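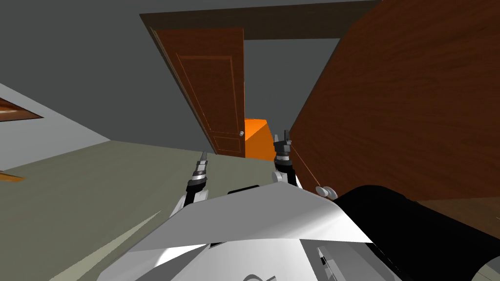 *Figure 3.1. White upper body of a robot, with two arms reaching forward.*

# Chapter 3: Small Claims

A small claims court hears disputes over modest sums of money. Most people who appear there have no lawyer. In this chapter you will follow one case, Moroz v. Sistex, from the first form to the ruling. 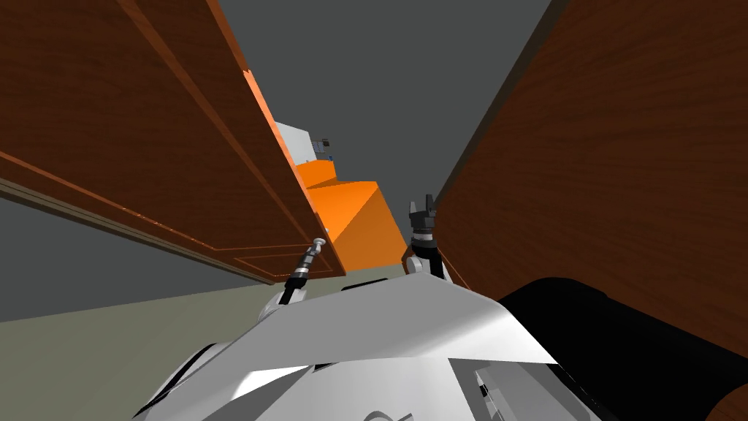

The person who files is the plaintiff. The other side is the defendant. In Flulside the filing fee is $71, and the defendant must receive a copy of the claim.
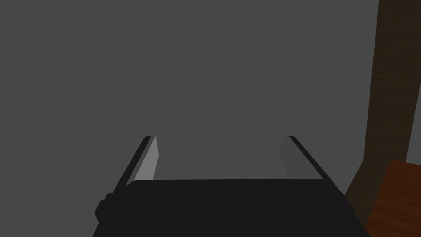 At the hearing, each side speaks in turn and hands over receipts, letters or contracts. The judge may rule the same day or by mail.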